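Speaker notes – "Who Gets the Armrest: Small Agreements Between Neighbors"
October 9, 2020. Catalina Figueroa. Slot is right after lunch, so keep it moving.

Slide 1. Title. Let them find their seats. Thank the organizers. Do not mention the parking.

Slide 2. Start with the hedge story. My building and the one next door share a hedge. For nine years both sides believed they owned it and both sides trimmed it, each to a different height. From the street it looked like a bad haircut. Pause for the laugh. If there is no laugh, say "it was a very bad haircut" and move on.

The question for the room: how did two buildings full of grown adults go nine years without one conversation? Ask for hands – who here knows the last name of the person living on the other side of their bedroom wall? Expect a third of the hands, half of them lying.

Slide 3. Kitchens. Most neighbor trouble is kitchen trouble. Smells, extractor fans, the blender at six in the morning. People will forgive a party once a year. They will not forgive a smoothie every day.
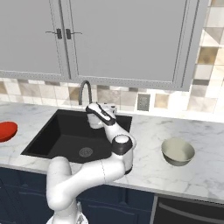 The Kuhlmann Street survey: 760 households were asked what bothered them most and 711 answered, a response rate you only get when you let people complain. Noise came first. Second was "attitude," written in by hand, because there was no box for it. Go slow on this one. People like to hear that the box was missing.

Slide 4. Notes under doors. Read the two examples from the handout. The first one says please four times and is the rudest thing I have ever read. The second says "Your music is nice but my kid has school," and the music stopped that night.

What the second note has: a fact, a reason, no capital letters. Skip the part about fonts if we're running late.

Slide 5. Borrowing. The ladder, the drill, the big pot for soup. My own view is that you should borrow something in your first month whether you need it or not. I borrowed a colander in June and still have it. We are now close friends, or she is waiting.
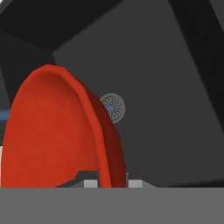
Fitzgerald Quintanilla disagreed with this when I tried the talk out at the Datar Library. His view was that borrowing only works if the thing goes home within the week, and that after a month it becomes theft with good manners. He'd lost a hedge trimmer that way. Use this, it gets a bigger laugh than anything of mine.

Slide 6. What to do on Monday – no, change the slide, it should say "this week." Knock on one door. Bring nothing, say your name, leave before anyone has to offer you coffee.

Questions. Somebody will ask about dogs. I have no answer about dogs. Repeat the question loudly for the back row and look at the moderator.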